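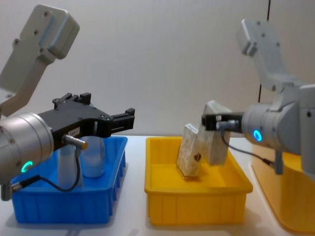
Teaching a machine to pick things up is slow work, and most of it is done by people with a great deal of patience and a snack somewhere nearby. I had imagined a lot of typing. What I found, on the mornings I spent in the long upstairs room at Gromico, was more like a sewing circle: people settled in at their tables, talking a little, doing the same small job over and over with great care. The job goes by the plain name of sorting. Groceries and household odds and ends go from one plastic bin to another, and the arms on the table do the moving while a person steers. A good moment to look in on is one like this, with the right arm's gripper closed on the top of a cream-colored block, tipping it up out of the yellow bin where it leans against a beige box, while the left arm waits open-fingered over the two bottles in the blue bin. It lasts hardly any time at all. I must have watched moments like it go by all morning before I began to see how much was in them.

Each of those little moves is called an episode, and episodes are what the company makes, in the way that a bakery makes rolls. An episode starts when the person at the controls taps a pedal, and ends when the thing has been set down and they tap it again. In between, everything gets written to disk: where the joints were, how hard the fingers were squeezing, what the cameras saw. Put enough of them together and you have something a computer can study. It looks for what the good ones have in common, and then (if all goes well, and it doesn't always) it can have a go at a bin it has never met before.

How many is enough? I asked that of everyone who would stand still, and got a different answer every time. For one kind of object in one kind of bin, the crew at Gromico likes to have 269 before they so much as try training on them. I thought that was a wonderfully odd figure and hoped for a good story behind it. The story is that an early batch happened to come out at that size, the results were pretty good, and it has been written on the whiteboard ever since.

The room is in Brovville, up a flight of stairs over what used to be a carpet store, and it still has the big freight elevator and the nice tall windows. The windows are covered now, I'm sorry to say. Changing daylight was getting into everything, and a box that looked tan at nine in the morning looked gray by four. For a while they left the shades up on purpose, thinking the variety would be good for the system, and they may yet go back to that. There are two schools of thought on it and I heard both of them at lunch, at some length.

I was allowed to try. I should say right away that I am a reasonably handy person. I can hang a door and I once reupholstered a loveseat, so I sat down at the controls feeling quite sure of myself. You hold a pair of handles, one for each arm, and wherever your hands go the arms go too, just a hair behind. My first object was a box of crackers. I came at it from the side, squeezed, and sent it skating to the far end of the bin. I chased it. I got hold of a corner, lifted, and watched it swing slowly around like a sign in the wind and drop. The woman at the next table, who had not looked up once, told me to go in from the top and stop thinking about my wrists.

She was right, of course, and it took me most of an hour to do as she said. Without any feeling in your fingertips you have to do it all by eye, and you learn to watch for small things: the sides of a box bowing in a little when you have a decent hold, or a bottle beginning to lean before it goes over. Bottles are their own education. A clear one is hard for the cameras and hard for a beginner too, and the experienced people take it at the shoulder or just below and go up straight.

What surprised me more than anything was what became of my bad attempts. I assumed they would go in the trash, and the worst of them did, including one where I sneezed. But a fumble that gets put right is worth keeping. If the system only ever sees perfect grabs, then the first time it bumps a box out of place it has no idea what to do next, having never watched anybody deal with such a thing. So the crew saves a share of recoveries, and there are days set aside for making them on purpose. People are asked to miss a little, then fix it. They told me that this is much harder than doing it properly, because your hands want to be good at the job, and the pretend mistakes come out looking like pretend mistakes.

Using both arms brings its own troubles. With one arm moving, the other has to be somewhere, and where it rests turns out to matter a good deal. Early on, everybody parked the idle arm wherever was comfortable, and the system, which is a terribly earnest student, tried to learn all those habits as if they meant something. Now there is a resting position that everyone agrees on, more or less. New people are shown it before they are shown the coffee machine.

A full shift is built out of blocks of 15 minutes at the controls, and after each one you get up, walk around, and let somebody else sit down. After three blocks you move over to reviewing for a while. I liked reviewing very much. You sit with a mug of something warm and watch other people's episodes go by, marking where the fingers close and where they let go, and giving each one a grade. There are three grades, and the middle one gets the most arguments. Did the box brush the rim on the way out? Does brushing the rim count? You'd be amazed how long four grown people can discuss a rim.

After a few afternoons of this I could tell the operators apart without looking at the log. One goes in fast and slows right down at the end, like somebody parking a large car. Another hovers, and hovers, and then does the whole thing in a single swoop. One always gives a box a tiny nudge first to square it up, and I found I was fond of that nudge and pleased when it came around again. The system will end up with a bit of each of them in it, I suppose, though I doubt you could ever pick out whose was whose.

The objects come from ordinary stores, mainly, with a shelf along the back wall to hold them between turns. There is a real art to choosing them. You want some that stand up and some that flop, and labels that shine, and boxes that have been handled enough to go soft at the corners. Every so often the whole shelf is swapped with the company's smaller room in Ullcombe, so that neither place gets too used to its own groceries. The crates arrived while I was visiting, and there was the kind of excitement you get when a library van pulls up. Somebody held up a lumpy bag of dried beans and a groan went around the room.

The collection they are building at the moment is called Hjaltested, and it will be finished, they hope, by March. It covers moving things between bins with either hand, passing from one hand to the other, and putting an object back where it came from. That last one was added late. Putting things back is dull to do and duller to watch, but it has a handy side to it: every episode of taking out can be followed right away by one of putting in, and you are never left with an empty bin and a person walking over to fill it.

On my last morning they let me sit down for one more block. I went in from the top. I did not think about my wrists. A soft little carton of rice came up out of the bin, traveled across, and settled on its base in the next one with barely a wobble, and I'm afraid I let out a cheer that ended up on the recording. I went over to the review desk afterward to see how I'd done. It had been given the middle grade, for brushing the rim.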